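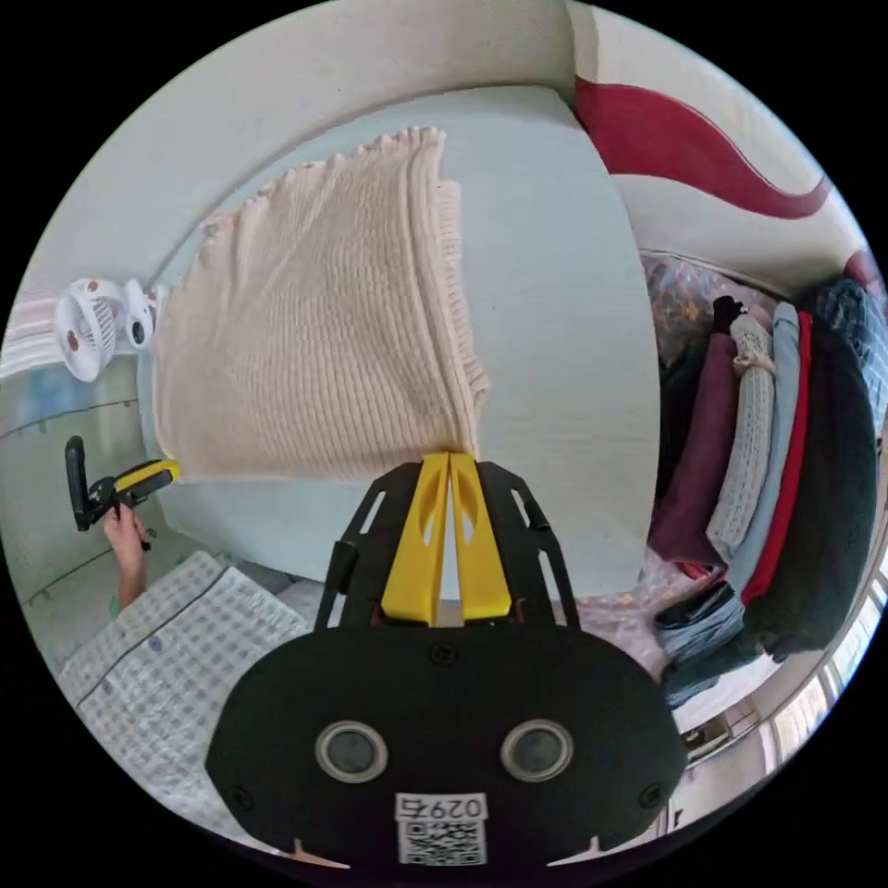 The gauge at Rakgate read 691 millimetres at 0600. Valentin Gaillard entered the figure in the log, initialled it, and drained the sight tube. The log went back to 1942.

At 0621 the tube read 691 again. He had not reopened the valve.

He checked the seal, then the bleed screw. Both were tight. He radioed Cassim for the upstream level.

"Dry," said the operator. "We've been dry since December."

Gaillard wrote that down too, and initialled it.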